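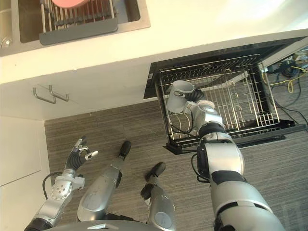
A humanoid robot holds a gray mug over the lower rack of an open dishwasher.

Wokovel opens kitchen for recording robot chores

Robotics company Wokovel has begun recording household chores in a practice kitchen at its Cordero site, where its humanoid robots will spend the next several months loading dishwashers, clearing counters and putting away cups.

The recordings will be used to train Tirketti, the company's control software for two-armed robots. Wokovel said on Tuesday that it wants 2000 complete dishwasher runs before it trains the next version. A run starts with dishes on the counter or in the sink and ends when the last one is in the rack.

Each robot is guided by an operator who wears a headset and a pair of gloves. The operator sees what the robot's head camera sees, and the hands follow the movement of the gloves. The software stores the video along with the position of every joint, so that each picture is matched to what the arms and fingers were doing at that moment.

Operators work in pairs and trade places every 30 minutes. While one guides the robot, the other resets the kitchen, moves the dishes to new spots and marks any run in which something was dropped or had to be picked up a second time. Marked runs are kept in a separate set. The company said it plans to use them later to teach the software how to recover from a bad grip.

Mugs were chosen as the first item. They can be held by the handle or by the body, and they have to be turned before they go into the rack. Plates and bowls come next, followed by silverware, which the company expects to be the slowest part of the work. Glasses are not on the schedule for this year.

An earlier set recorded in the spring had only 100 runs, all with the same mug starting from the same place on the counter. Software trained on that set did well as long as nothing changed. When the mug was moved closer to the sink or turned the other way, the hand often closed beside the handle. The new plan calls for a different starting layout in every run, and for the rack to be partly filled in many of them.

The lighting will also be changed during the day. Morning sessions are run with the blinds up and the late ones under ceiling lights only.

Storage and labeling are handled by Tellport, which receives the files each night and splits them into short steps such as reach, grip, turn and release. A run that is missing video from any point is thrown out and does not count toward the total.

Wokovel has 2 robots assigned to the kitchen. The second is used mainly for wiping and for opening and closing cabinets, and its recordings are counted separately.

The company has not said when the software will be tried without an operator. It expects to finish the mug portion in October and will decide then whether to add a second kitchen with a different counter height.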